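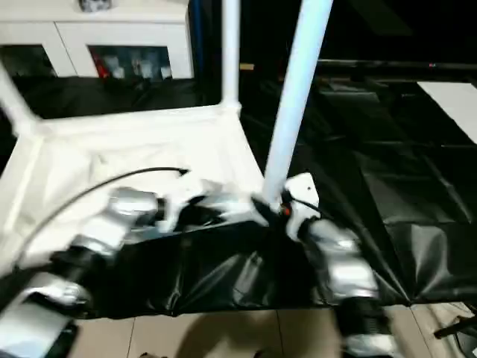
Search this site Search Go

Filed under: Grants and trials > Progress reports > Automation

Pruvovo two-arm kit, trial at Endanville. Progress report to the fund, period ending May

Quick one this time, final write-up to follow with the proper tables. Spend is on profile. Kit is in, kit is running, one long stoppage (see below). We're asking for a decision on the service plan at the end, so please read that bit even if you skip the rest.

Where we are

Kit arrived from Pruvovo later than promised but complete. Arms, grippers, controller, cabling, a box of spare fingers, printed manual. Bench mounting took a day. Calibration took much longer than the manual says it should and we had to ring support twice, same fault both times, left wrist reading off by a hair after a cold start. Fixed by a firmware file they emailed over. Should have been in the box.

Training for staff was done by Rernora, who hold the service side for Pruvovo in our region. Good session. Clear, patient, let people get their hands on it early. Handouts less good, half the screenshots are from an older version of the software and the menus have moved.

Hervieu supplied the sheeting and the bench dressing under a separate order. No complaints, cheap, does the job. The shiny black stuff throws a lot of highlights though and we may ask for a matt grade next time.

What we've been testing

Original plan was small parts only. After the last review you asked for something bulkier and more awkward, closer to what people here really have to shift, so we moved on to handling light white frames with tubular legs. Both arms needed. Tubes stick out every which way, the thing is bigger than the space between the arms and it doesn't sit flat however you put it down.

Task set so far:

- bring both grippers in low, get hold near the foot of a leg
- turn the frame on the bench without lifting clear
- tilt it so the flat part faces the operator
- hold still for inspection
- set down again on the sheeting

The first one is the most reliable. Tilt and hold is the one that eats the time. Grip is fine on the edges and less fine on the smooth round tube, the fingers want to roll round it. Rernora suggested the softer finger pads out of the spares box. Better. Not cured. Pads mark quite quickly and we don't yet know what replacements cost as the price list we were sent doesn't include them, have asked.

Speed. Slower than a person, by a lot, and we never claimed otherwise in the bid. Operators like that it will hold a thing at an angle for as long as you want while you look at the underside. That was an unplanned use and has turned into the most popular one in the workshop.

Stoppage

Lost 13 working days waiting on a joint module for the right arm. Pruvovo say this was a batch issue and haven't charged us. Fair enough, but the loan unit mentioned in the service terms did not appear. Rernora say loan units are Pruvovo's to send, Pruvovo say they go through Rernora. Both very polite about it. We'd like this pinned down in writing before anyone signs for another year.

We used the gap to redo the risk assessment and relabel the store cupboards, so not all wasted.

Cable management

Biggest niggle by far. The thin black cable on the left arm runs outside the housing and has slack in it, and with the work tilted up it comes right over onto the white panel and lies across it. No snag that has done damage yet. But an operator has to keep an eye on it the whole time, and that rather cuts into the point of having the kit. Clips supplied are too few and too weak. We've tried hook and loop straps, ok for small moves, they pull round on the bigger ones.

Have asked Pruvovo for the sleeved version shown in their newer brochure. They say it can be retrofitted. No date, no price.
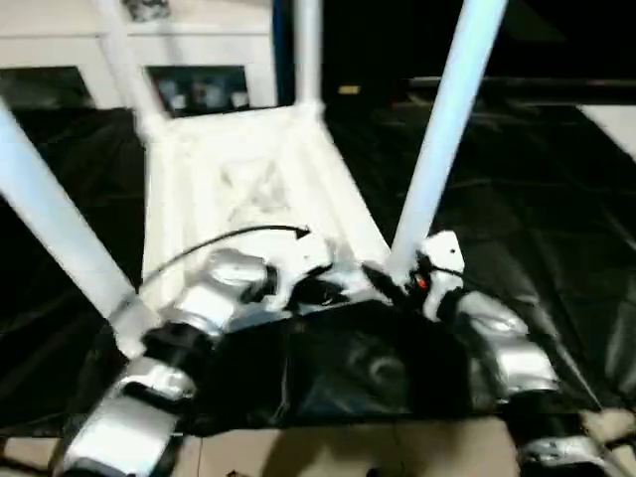 Staff and hours

3 people now signed off to operate, up from 2 at the last report. One more part way through. Sign-off takes longer than planned becuase the emergency stop drill has to be done with Rernora on site or on a video call and their slots go fast. Could they train one of us to sign off the others? They've said maybe.

Hours on the kit are logged in the usual sheet, copy going over separately. Mornings are best. Late afternoon the low sun comes across the bench and the operators moan about glare, see note on sheeting above. A blind is on order out of our own budget, no call on the grant.

Money

Capital all spent, as forecast. Consumables under. Training line slightly over, extra half session after the software update moved everything. We'd like to cover that from consumables if you're happy, please just say yes or no by email and we'll file it.

Nothing spent yet on the outreach line. Open afternoon pushed back to after the stoppage and then nobody could agree a date. Will happen.

Our view of the product so far

Would we buy it again? Probably yes, with the sleeved cable and the better pads as part of the order from the start. Arms themselves are solid, nice smooth movement once calibrated. Software is decent, the undo on recorded moves is a godsend. Manual is poor. Support on the phone is good when you get through, and we did get through most times before lunch.

Service plan is harder. Basic tier is really only a phone number. Middle tier gives visits and, on paper, the loan unit. Top tier is out of reach for us and for any site of our size I'd think. We'd go for middle, only if the loan unit wording is sorted.

Next period

- finish the frame handling runs and put results in the table
- fit sleeved cable if it turns up
- compare soft pads with the originals on round tube, same operator for both
- get the fourth person through sign-off
- open afternoon, date to be fixed
- matt sheeting sample from Hervieu

Decisions wanted from you

1. Move the small training overspend to consumables, yes or no.
2. Agree in principle to middle tier service with Rernora for the coming year, subject to the loan unit being in writing from one or other of them.

Current cover runs out before the next scheduled review so number 2 can't realy wait for it. Happy to talk on the phone, any time after 10 in the morning.

Project lead, Endanville workshop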